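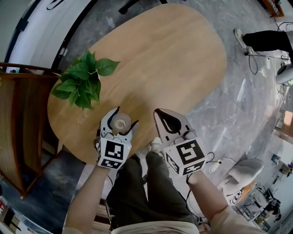

Oval table, plant at left, roll of tape in the left gripper.

Wednesday, November 12, 2025
Throwing program, pitching workshop, Ullesano indoor facility
Entry by Maricel Castillo. Present: J. Dela Peña, L. Cabanatuan. G. Verstraete joined for the second hour.

Purpose of the session was to repeat the October bullpen measurements with the softball group and to settle the question of the pocket radar, which has read high against the fixed unit since the net was moved.

Radar check. Fixed unit behind the plate, pocket unit on the tripod directly beside it, same height. Jayson threw the first set and Lovely the second. The two units agreed on fastballs. On changeups the pocket unit dropped readings or returned the speed of the arm. The October changeup figures taken with the pocket unit are therefore withdrawn and should not be quoted to the coaches. Fastball figures stand.

Throw count. The program total since the start of the fall block is 1509 recorded pitches, of which 975 are baseball and the remainder softball. The softball sheet for the second week of October was entered twice and has been corrected. Anyone holding a printed copy of the old summary should discard it.

Grip work. Softball pitchers used the marked balls (red line along the four-seam axis). Spin direction was judged by eye from the side and again from high-speed video at the Trinden station. Agreement was good for the drop ball and poor for the rise ball. What the athletes call a rise ball is, in most of our clips, closer to bullet spin. Geert does not consider this a fault at this age and asked that it be recorded without comment on the athlete's sheet. Agreed.

Stride length. Tape on the lane was renewed before the session. Marks are now every six inches from the front edge of the plate, with the long mark at each yard. Old marks at the far end of lane 2 were not fully removed and may still be read by mistake. Use lane 1 for stride work until lane 2 is scraped.

Weighted balls. Not used. Rosalinda Lacson has asked that no weighted throwing take place with athletes under 14 until the parent forms are returned. Older group may resume next week at the light setting, no more than two sets.

Equipment
Leather balls, baseball: two buckets, one in poor condition (seams lifting). Keep the poor bucket for fielding drills only.
Softballs: order placed with Wurkorau, not yet received.
Catch net, lane 1: lower left tie replaced with cord. Proper clip needed.
Video storage: 245 clips moved to the shared drive and named by date and lane. Clips without a lane number are in the folder marked "unsorted." Jayson to go through these.

Budget note. 500 remains in the workshop line for the year. Lovely proposes a second tripod. I would prefer that the net be seen to first.

To do
Repeat changeup test with fixed unit only.
Scrape lane 2.
Ask Geert for his copy of the rise ball clips.
Confirm returned forms with Rosalinda before the weighted ball group is posted.

M.C.

Added later, J.D.P.: fixed unit battery was at one bar when I put it away. Charger is in the gray cabinet, second shelf.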